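Bridby Table Hire – your questions

Do you deliver?
I do! Anywhere in Bridby and out as far as Munon. It's £9 each way, and I'll carry things up one flight of stairs.

How far ahead should I book?
August goes first, so get in early for that. The rest of the year a week is usually plenty.

Can I paint or varnish a table I've hired?
Please don't – I've had to sand one back already.

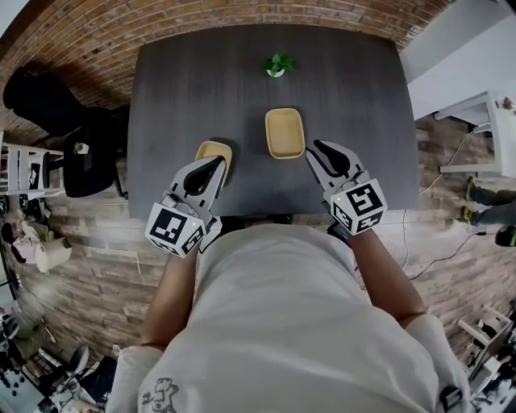
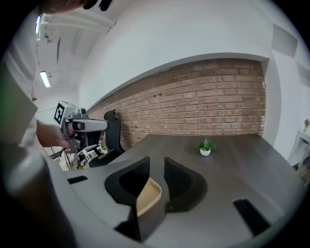

What if I scratch one? Small marks are fine and I won't charge you for them (they're work tables, after all). The dark grey one with the brushed wood grain is the one I'd pick if you're worried, as it's very forgiving. Deep gouges come out of your deposit, and I'll always show you the damage first. Burns count as gouges, so bring a mat if you're using a glue gun.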